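Keeping a White Worktable White
Dry dirt, gray streaks and the things that pile up around a shared surface
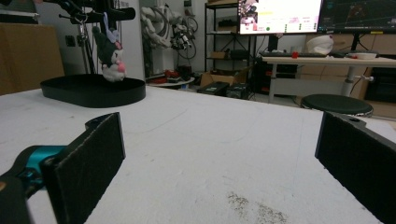
A patch of speckled dirt near the front of the table, with a black oval tray and a small plush toy toward the back.

A white table shows everything. People who buy one for a workroom know this in advance, and most buy it anyway, because small parts are easy to find on it and the room feels brighter. Then the first week of use goes by and the surface has a gray mark on it that doesn't come off with a sleeve.

The Turcotte workrooms in Rarkomia have had white tables for five years. The rooms cover 2873 square feet on one floor of an old supply building, and the tables are used for whatever needs a flat place that day. They get leaned on, dragged against and covered with things. In June we spent several days there looking at how the tables are kept, what gets left on them, and how much of the wear can be undone.

Much of it can, with cheap supplies and a few minutes. Some of it can't, and the workrooms have stopped trying.

Start dry

The patch of dirt in the photograph is typical of what a bench collects. It is made up of tiny dark granules, gray-brown as a group, spread unevenly over one area near the front. The natural reaction is to grab a damp cloth. On a matte surface, that can turn a thirty-second job into a ten-minute one. Fine dirt and water make a thin paste, and the cloth pushes the paste outward. When it dries there is a pale brown haze with the shape of the wipe in it.

Dry dirt should be picked up dry. A soft bench brush and a flat dustpan are the tools for it. Hold the pan tight to the table and bring the dirt to it in short strokes, lifting the brush at the end of each one. Long sweeps throw grains across the table and onto the floor.

If the edge of the pan is worn or bent, use a stiff sheet of card. Postcards work. So does the back of a notepad. The workrooms keep a stack of cut cardboard pieces under the sink for this and throw them out when the edges go soft.

A hand vacuum is faster but needs a brush head. A bare plastic nozzle dragged over grit will scratch, and it leaves its own dark lines, which then have to be cleaned too. Keep the nozzle slightly above the table if there is no brush for it.

Once the loose material is gone, go over the area with a dry microfiber cloth, folded in four. Turn to a clean face after each pass. Shake the cloth outside or into a trash can before it goes in the wash.

Then wash

For the wash, use warm water with a few drops of dish soap. The cloth should be wrung out well. Wipe in straight lines from the back edge to the front, overlapping a little, and follow with a second cloth dampened in plain water. Soap left behind is slightly sticky and attracts the next round of dust.

Dry the table with a towel. Air drying is fine on glossy tops but can leave rings on matte ones, particularly where the water is hard, as it is in Rarkomia.

Paper towels are all right for spills. They're poor for general cleaning because they shed lint, and on white you can see the lint only from certain angles, so it tends to be found later by someone else.

Streaks and scuffs

Faint gray streaks are a different problem from dirt. They come from things being slid across the top: metal feet, rubber bumpers, the bottom of a heavy box. In most cases the mark is material left on the surface by the object, and the table underneath is fine.

Try a white pencil eraser first. It sounds like too small a tool, but on a single line it works well and does no harm. For a wider mark, put a little baking soda on a damp cloth and rub lightly, with the flat of the fingers, then rinse. Melamine foam sponges remove nearly anything. They are also a mild abrasive, and a matte table rubbed hard in the same place will develop a shiny patch that catches the light. Use them seldom and with almost no pressure.

Rubbing alcohol takes off marker and some adhesive residue. Test it at a corner. One of the Turcotte tables has a dull ring where alcohol was left to sit under a cloth over lunch.

Sandpaper comes up in online advice, usually 2000 grit, used wet. We asked to try it on a scrap of tabletop kept for repairs. The scuff disappeared, and so did the original texture in an oval the size of a hand. It might be worth doing on a table that is already badly marked all over. On a good one, leave the scuff.

Use a tray

The cheapest way to keep a table clean is to keep the mess off it. A tray with a low wall does most of this. Loose parts, damp items, anything crumbly: set it down in the tray and the table has nothing to collect.

Black is a sensible color for a tray on a white table. The edge is easy to see, so people don't set things half on it. Dark plastic also hides stains, which has a drawback. Light dust shows on it but dark grit doesn't, and a tray can be quite dirty before anyone thinks to rinse it. Tip it out over the trash on a schedule, whether or not it looks full.

Oval trays are easier to wipe than rectangular ones because there are no corners for grit to pack into. Rectangular trays store better on a shelf. The workrooms have both shapes and seem to have no strong feeling about it.

Straight walls hold small round items better than sloped ones. If you carry a tray from table to table, look for a rim you can get your fingers under.

Vumo, a small housewares maker, sells a set of nesting oval trays with a matching brush that clips under the rim. The trays are good. The brush is too stiff for matte surfaces and we would replace it.

Stands, cords and other fixed things

A table with a stand on it or behind it needs a little more planning. Dirt gathers around the foot of any pole, and people wipe up to it and stop. A small dry paintbrush, an inch wide, gets the ring out. Clamps should come off from time to time so the surface under the pads can be cleaned, and a scrap of felt between clamp and table will prevent the dent that otherwise forms.

Stands also attract things to hang. A metal arm with clamps will sooner or later have a lanyard on it, or a roll of tape, or a soft toy. The plush in our photograph resembles Kuromi, with a black hood and ears and a pale lavender piece on top, and it hangs over the right half of the tray. Plush picks up airborne dust faster than hard objects do. Surface washing is usually enough: a cloth with soapy water, well wrung, dabbed over the fabric, and then a day hanging somewhere with moving air. Check the tag before putting any toy in a machine. If it does go in, use a mesh bag and the gentle cycle, and keep it out of a hot dryer, which flattens and roughens the pile.

Cords should be lifted and wiped along their length once a month. Gray lines that seem to come back in the same place on a table are often printed there by a dirty cord.

The box behind the table

Large cardboard boxes get parked behind worktables and stay for months. They're useful, and they shed. Brown fibers come off the cut edges every time the flaps move, and a box standing near a table sends a share of them onto the top. If the box is going to stay, tape the raw edges with packing tape. If nobody has opened it since winter, look inside and decide.

Leave some space between a box and any wall outlet so the outlet can be reached. A hand's width along the wall is also enough to get a broom in, and the floor behind a worktable is where most of what is brushed off the back edge ends up.

When to replace a top

The newest table at the workrooms is a Prindholm, bought for $900 with a matte white top that can be unscrewed and changed. The older ones have fixed tops. Replacement made sense to the people who run the place because the legs of the old tables are still solid and only the surfaces look tired.

A tired surface is still a usable one. Slight unevenness in tone is normal in a white top that gets daily work, and no cleaner will bring it back to the shade it had in the carton. Peeling edges and swelling near a seam are better reasons to buy. So are scratches deep enough to hold dirt after washing, which you can test by running a fingernail across them.

Supplies for a shared table

The Turcotte kit fits in a shoebox: a soft bench brush, a flat dustpan, microfiber cloths in two colors (one for dry, one for wet), a white eraser, a small box of baking soda, a bottle of dish soap, a one-inch paintbrush and a roll of packing tape. It lives on an open shelf at table height. Before that it was in a closed cabinet at the other end of the floor, and the brush in particular was hardly used.

Cloths are washed together on warm without fabric softener. The paintbrush gets replaced when it starts dropping bristles.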